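Dye room notebook, 30 January 2019

Iven first, as he's the one everybody asks about. Surface this morning was dull with a skin on it like cold gravy, hardly any flower left, and the liquor under it had gone from that nice antifreeze yellow-green to something closer to pond. Smell was fine. Still barnyard, still a bit sweet, no rot. So I don't think he's dead, I think he's cold and hungry, and I'd be sulking too. The blanket had slid down on the window side overnight and the crock was properly chilly to the hand there.

What I did: new blanket, tied this time (baler twine, very elegant), heating mat moved to the window side, a good handful of bran cooked up to porridge and stirred in slowly once it had cooled. Did not touch the lime. I know, I know — Rogério is going to read this and ask why I didn't touch the lime. The strips were telling me the pH was a hair low but within what we've been getting away with since the fall, and the last time I corrected a sleepy vat with lime I put it to sleep for good. I'll look again tomorrow and if it's dropped more I'll give in.

Dobos is great. Dobos is always great, it's a fructose vat, you could run it in a bus shelter. Good coppery film, big loose flower, cleared to a lovely amber by lunch. I'm almost annoyed by how well it goes when I think of the hours I've put into the other one.

Ran the linen strips through Dobos this afternoon for the ladder. Scoured last week, soaked overnight, squeezed out hard before going in. Same routine as always, in along the side of the crock, open them up under the surface, keep the hands moving, no splashing, out again along the side and squeeze as they break the surface so nothing drips back in. Air until the green is all gone, then wait a bit more. The strips that got 2 dips came out a washed-out denim, the ones with 3 a good honest mid blue, and the ones with 5 are finally getting that slightly purple depth Yiran has been after for the Nelby curtains. I'd been sure we'd need more than that. Maybe the longer airing is doing it. I was on the phone with the Garkent people about the late madder order and the whole ladder hung for far longer than I'd planned, so there's a variable I didn't mean to change. Will have to do it again with a timer, sigh.

(Garkent says the madder is "in transit." It was in transit before Christmas. Amna, if you're calling them about the alum anyway, could you ask where exactly?)

Unevenness: still a faint tide line on the shallow-dip strips, always on the same end, the end I hold. I think it's simply that my fingers keep the cloth shut there and the liquor gets in late. Tried swapping ends between dips on the last few and it's better, though now there's a softer patch on both ends, ha. Mirjam's wire hoop would sort it out if anyone can find it. It was on the nail beside the sink and now it isn't. 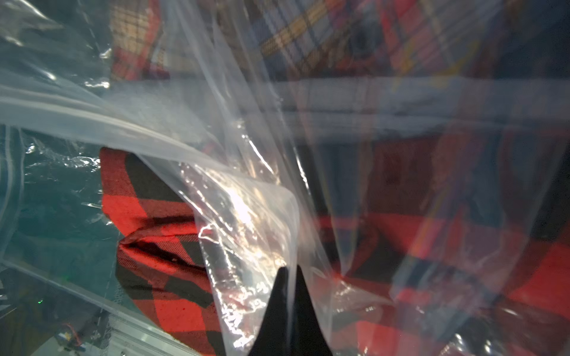 Rinsing and storage of the reference swatches, then, which I've been putting off writing up. We've been keeping them in clear bagging because it's what was on the roll, and it's fine for keeping dust and dog hair off, but we've been comparing colours through it as well, and I would like us to stop. Look at what it does around that red and black check: creases catching the light all over, white streaks right across, everything behind gone hazy. And that's bright red next to black, about as strong a pattern as you could ask for! Put a second-dip blue and a third-dip blue behind the same plastic and you may as well be guessing. I'm fairly sure that's how we ended up telling the Nelby client her sample was "the greyer one" when it was nothing of the kind. So from now on the swatch comes out of the bag, gets laid flat on the white card near the north window, and goes back in afterwards. If it's dark out, wait for morning. The shop lights are too yellow and I don't trust the desk lamp either.

Also on the swatches, the tags. Jonas wrote up the whole July set in what he swore was laundry marker and half of them have bled into a mauve smear. I've re-tagged what I could work out from the notebook, and the rest I've put in the drawer with a question mark. Please use the Tyvek strips and the pencil. Pencil doesn't look like much but it survives everything, including Jonas. (Sorry, Jonas.)

Washfastness. I did the boring test at last. Cut a piece off each of the ladder strips from the December batch, stitched each to a bit of white cotton, same jar, same soap, same shaking, dried flat in the dark. The lighter ones hardly gave anything up. The deepest one left a definite blue cast on the cotton, which tells me we're still not rinsing enough after the final dip, and it crocks if you rub it dry on white paper. Not terribly, but enough to leave a mark on a pale sofa and enough for somebody to write us a letter. Things to try, in no order:

a dash of vinegar in the first rinse and a long soak, overnight if there's a bucket free
hotter soap wash at the end than we've been using
resting the cloth a good few days before the wash — Yiran's aunt apparently leaves hers far longer than that and swears by it
fewer long dips against more short ones, same total time in the vat

I'd put my money on the last one, to be truthful. When I'm tired I leave things in too long, and I suspect a lot of what goes on then just sits on the outside of the yarn waiting for a sleeve.

Madder: nothing doing until the roots turn up, see above. The leftover bath from before the holidays had grown a sort of carpet and I tipped it on the compost. There was some pleasant orange still in it, and I did feel a pang. The wool test skeins that came out of it are dry now and they're more brick than red. I blame the water. We went over to tap for that one when the rain barrel froze, and our tap water is full of iron, you can see it in the sink. Real clear red on wool is apparently going to stay a summer job unless someone wants to haul snow in and melt it. Amna did offer. Amna also offered to build a shed.

We got talking at lunch about how reds used to be done for ordinary work clothes and why they so often sit next to black, and I said I'd read up. So far all I have is that black over a poor red hides a lot of sins, and that might just be me making things up. If anyone has the big brown dye history book at home, bring it back please.

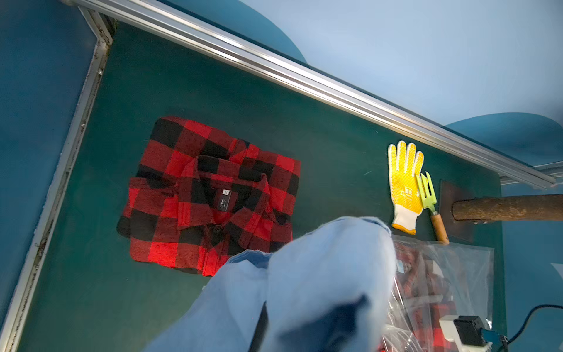

Red and black check shirt, folded, collar up.

Back to blue, briefly. Rogério asked whether we could overdye a checked cloth in Dobos and keep the pattern readable. I think yes if the light part is light enough. On a red and black it'd be pointless on the black and you'd get some kind of purple or aubergine on the red, if the cloth takes it at all, and with synthetics or a finish on it who knows. A yellow and black would be more fun, I'd love to see the green. There's a yellow check remnant in the bottom of the scrap bin that's been waiting for a purpose. Scour it first! It has that slippery new-fabric feel and water beads right off.

Crocks: the lid on the spare has a chip out of the rim, so don't start anything fussy in it. It'll do for scouring water.

Gloves are nearly gone, down to the last 2 pairs in my size, and one of those has a hole in the thumb, as my thumb will tell you. Ordered more, plus pH strips and a bag of bran from the feed store, the coarse kind. The fine stuff goes to paste and sticks to the bottom.

For tomorrow, whoever's in first: check Iven's blanket before taking your coat off, give him one slow stir, no whisking, and write down the colour of the liquor before you've had a chance to talk yourself into anything. Dobos can wait till after coffee. Ladder strips are on the line over the sink and can come down once they're bone dry. Please leave the one with the knot in the corner where it is, I'm watching it.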